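洗濯物たたみは自動化できるか、11月時点のメモ

洗濯機と乾燥機は家庭に入って久しいが、その間と後ろの工程は今も手作業のままである。取り出す、裏返しを直す、広げる、たたむ、しまう。去年も同じ題で書いたので、考えが変わった点を中心に書き直しておく。

まず工程を分ける。「洗濯物をたたむ」と一語で言うが、制御の側から見ると性質の違う作業が混ざっている。

1. 山から一枚だけ取る
2. 形が分かる姿勢まで広げる
3. 折る
4. 折った形を保ったまま移す
5. 積む、または収納する

デモ動画でよく見るのは3である。シャツが平らに置かれた状態から始まり、袖が折られ、身頃が半分になって終わる。ここは数年前からかなりできている。平面上の布は折り線を決めてしまえば、残りは把持点と軌道の問題に近くなる。薄手の綿のTシャツならなおさら楽だ。

難しいのは1と2、そして軽視されがちな4である。

1について。剛体なら物体の境界と把持できる場所がだいたい一致する。布の山では、見えている面がどの一枚に属するかが画像だけでは決まらないことが多い。袖をつかんだつもりで二枚持ち上げることになる。人間は指先の滑りと重さで即座に気づくが、平行グリッパで同じ判断をさせるには、持ち上げた後の確認動作を別に設けるしかない。その分だけ時間がかかる。

Rangi Hallidayが以前、自分の試験の集計を見せてくれた。乾燥後の衣類を混ぜたかごから一枚ずつ取り出す課題で、100回の試行のうち34回は二枚以上を同時につかんでいた。本人は把持の失敗とは数えず、「分離の失敗」と別の欄を作っていた。この分け方は正しいと思う。指はきちんと閉じているし、落としてもいない。つかむ対象の推定が間違っているだけで、指の改良では直らない。

2については、空中で吊って形を見る方法と、台に置いてならす方法がある。吊る方法は重力が広げてくれるので計算は素直になるが、長物だと腕の可動域が足りない。シーツや毛布はほぼ無理である。台でならす方法は面積が要る。家庭でそれだけの平面は、結局ベッドか床しかない。ところがベッドは柔らかく、押せば沈む。柄物の寝具が敷いてあれば輪郭の抽出も難しくなる。研究室の白い台で出した成功率を家に持ち込むと下がるのは、照明よりもこの二点が大きいと見ている。

4の話をする。折り終えた衣類は、積まれた布の摩擦でかろうじて形を保っている。薄手なら二点でつまんでも崩れにくい。起毛の厚手素材は別で、層が厚いぶん指の開き幅を食い、閉じると圧縮され、持ち上げると自重で端が垂れる。裏がボアのものは表と裏で摩擦係数も違うため、強く挟めば表だけが寄る。弱く挟めば下の層がずれる。許容される把持力の幅が狭く、しかも品物ごとに違う。

Rosalie Pfisterの意見は私と違って、4は下から支えれば済むという。人間がたたんだ毛布を両手の手のひらですくうのと同じで、挟もうとするから難しくなるのだ、と。理屈はその通りで、薄い板状の指を差し込む案もある。ただし差し込むには下に隙間が要る。柔らかい寝具の上では板の先端が布団に潜り、上の衣類ごと押していく。硬い台なら成立する案なので、家具の側を変える話になる。

工場の方にも触れておく。リネンサプライの工場では、シーツやタオルの折りは機械化されている。ただし投入は人が角を持って差し込む形が多く、機械は寸法の揃った矩形しか受け付けない。つまり1と2を人が、3以降を専用機が受け持つ分業である。1時間に2000枚といった数字が出せるのは、品種を絞って入口に人を置いているからだ。家庭のかごにはその前提がない。パーカー、靴下、毛布、子供の下着が一緒に出てくる。

費用についても一応書く。二本腕の汎用機を洗濯物のためだけに置くのは、当面割に合わない。私の家の場合、たたみ作業は1日あたり15分もかからない。機械が同じ量を2時間かけて処理するとしても、留守中に終わるなら遅さ自体は問題にならない。問題は途中で止まることである。帰宅して絡まったかごと停止した腕を見るくらいなら自分でたたむ。求められるのは速度より、失敗した一枚を脇に置いて次へ進む能力だと考えている。この点は去年の記事から変わっていない。

変わったのは、データについての見方である。去年は物理シミュレーションの精度が上がれば布は解けると書いた。今は懐疑的で、起毛や裏地つきの衣類は、材料定数を測る手間の方が実際に何度も扱う手間より大きい。人が手持ちの把持具で普段の部屋の衣類を扱い、その記録から学ばせる方が早いだろう。背景も台の硬さも最初から家庭のものになる。弱点は、人が無意識にやる微調整のうち、力に関わるものが映像に残りにくいことだ。厚手素材の4で効くのはまさにその部分なので、指先の力覚をどう記録するかが次の論点になる。

現時点での私の見積もりを残しておく。平置きからのTシャツの折りは可。タオルは山からでも概ね可。厚手の上着は折りまで可、移動は条件つき。毛布とシーツは不可。靴下の対合わせは認識としては可、裏返りの修正は不可。来年の同じ時期に、この表のどこが動いたかを確認する。
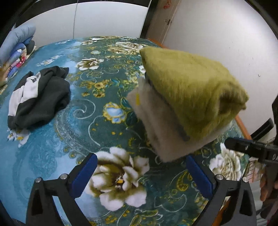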